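Cómo dejar los cables de la mesa ordenados en una tarde

Esto lo hice en septiembre, cuando cambié el escritorio del comedor a la habitación pequeña y me encontré con un nudo de cables que daba miedo. Va rápido, que no hay mucho misterio.

Lo que hace falta:
- velcro en rollo (el mío es de 2 cm de ancho, marca Belero, pero vale cualquiera)
- clips adhesivos para el canto de la mesa
- una bandeja o canaleta para debajo
- alcohol y un trapo
- rotulador y cinta de papel

Paso 1. Desenchufar todo. Todo. Y apagar antes el ordenador, claro. Si teneis router en la misma regleta, avisad en casa.

Paso 2. Etiquetar. Un trocito de cinta en cada punta, con el nombre del aparato. Parece una tontería hasta que tienes cuatro cargadores blancos iguales. Yo pongo también el año, manía mía.

Paso 3. Separar en dos montones: los que no se mueven nunca (monitor, lámpara, impresora) y los que se enchufan y desenchufan cada día. Los primeros van por debajo, en la canaleta. Los segundos por arriba, con clip.
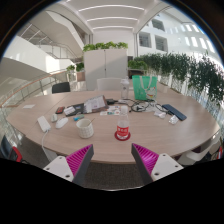 Batería externa y ratón sobre la mesa, con el cable por fuera del canto.

Paso 4. Limpiar el canto con alcohol donde vaya el clip. Dejar secar bien. Pegar, apretar medio minuto y NO colgar nada hasta el día siguiente. Los míos se cayeron la primera vez por ir con prisas.

Paso 5. La canaleta. Medid la mesa por debajo antes de comprar, que suelen tener travesaños. La mía mide 820 mm y entró justa — muy justa. Si el tablero es fino, tornillos cortos, o directamente una de pinza como la Zekano y os olvidáis del taladro.

Paso 6. Regleta dentro de la canaleta, con los enchufes mirando hacia afuera. El sobrante de cable se recoge en ocho, sin apretar, y velcro. Nada de bridas de plástico, luego hay que cortarlas y siempre te llevas algo por delante. Tampoco dobleces fuertes junto al conector, es por donde se rompen.

Paso 7. Enchufar de uno en uno y probar. Si la mesa es de las que suben y bajan, probadla arriba del todo antes de cerrar el velcro. El cable tiene que llegar holgado.

Mantenimiento: un repaso cada pocos meses. Cable que no sabes de qué es — a una caja. Si en un año no lo has buscado, punto limpio.

Mesas redondas u ovaladas: la canaleta recta queda rara cerca del borde, mejor hacia el centro, y los clips de los pequeños, que los largos no asientan en la curva. Con patas centrales se puede bajar el cable pegado a la pata con velcro y queda bastnate limpio.

Comentarios (3)

Zulmira Calado
Lo de etiquetar las dos puntas me ha salvado. ¿El velcro deja marca en las patas pintadas?

Hammad Rind
A mí no me dejó, lo llevo en una mesa lacada desde hace tiempo. Los clips sí, ojo al quitarlos. Secador y paciencia.

olga_m
la de pinza en tablero grueso no entra, medid antes!!

Relacionados
Cómo elegir una regleta con interruptor
Montar la estantería Olidham sin taladro
Lámparas de escritorio: probamos la Fahmy
Quitar restos de adhesivo de la madera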